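Wenn der Greifer den Lappen nicht mehr hergibt - Tipps fürs Falten und Wischen mit Handgreifern

Von Marianna Tomaszewski

Ich übe seit April Haushaltsgriffe mit zwei Handgreifern, und ich bin immer noch begeistert, wie viel man dabei über ganz normale Putzlappen lernt! Eine Panne hat mich allerdings einen ganzen Nachmittag gekostet, und weil mir Ecaterina Oprea danach erzählt hat, dass es ihr genauso ging, schreibe ich auf, was bei uns geholfen hat.

Passiert ist Folgendes: Beim Anheben zog sich ein loser Faden in den Spalt hinter der rechten Fingerspitze. Ich habe den Griff geöffnet, der Lappen blieb hängen. Also habe ich gezogen, erst sanft, dann leider nicht mehr sanft, und plötzlich hatte ich die Spitze samt Lappen in der Luft und einen Finger, der nur noch halb zuging. Die Aufnahme vom ganzen Durchgang war hin, denn der Roboter soll ja später nicht lernen, wie man an einem Faden reißt.

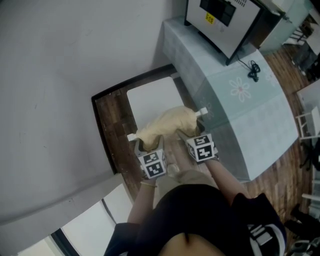 Beiges Tuch zwischen beiden Greifern, knapp über der weißen Platte.

Mein wichtigster Tipp ist der langweiligste: Säume kontrollieren, bevor es losgeht. Lose Fäden abschneiden, nicht abreißen (beim Abreißen kommt fast immer gleich der nächste mit). Frottee hat Schlingen, die sich wunderbar verhaken, deshalb nehme ich zum Üben lieber glatt gewebte Tücher. Meine kommen von Jallier und halten sich prima.

Hängt der Stoff trotzdem fest, den Griff ganz öffnen und das Tuch auf der Unterlage ablegen, damit kein Gewicht mehr daran zieht. Dann den Faden mit einer Nagelschere durchtrennen und den Rest mit der Pinzette herausholen. Bei einem motorisierten Greifer vorher den Strom abschalten! Die Finger schließen schneller, als man die eigenen wegbekommt, und Ecaterina hatte nach so einer Aktion einen ordentlichen blauen Daumennagel.

Danach die Spitzen prüfen - sitzt alles fest, läuft der Finger bis zum Anschlag? Ich öffne und schließe 12-mal leer und höre dabei hin. Ein leises Knacken heißt bei meinem Modell, dass noch Fusseln in der Führung sitzen. Die bekommt man mit einer trockenen Zahnbürste gut heraus. Öl lasse ich weg, das gibt Flecken auf jedem hellen Tuch.

Und schaut euch die Würfel mit den Mustern an! Nach meiner Reißaktion war einer leicht verdreht, mit bloßem Auge kaum zu sehen, aber die Positionen stimmten hinten und vorne nicht. Seitdem habe ich einen Bleistiftstrich an der Halterung und vergleiche nach jedem Hänger. Fingerabdrücke wische ich mit einem trockenen Mikrofasertuch ab, Glasreiniger hat mir schon eine Ecke gelöst.

Ersatzspitzen habe ich jetzt drei Stück in der Schublade, gleich neben der Nagelschere.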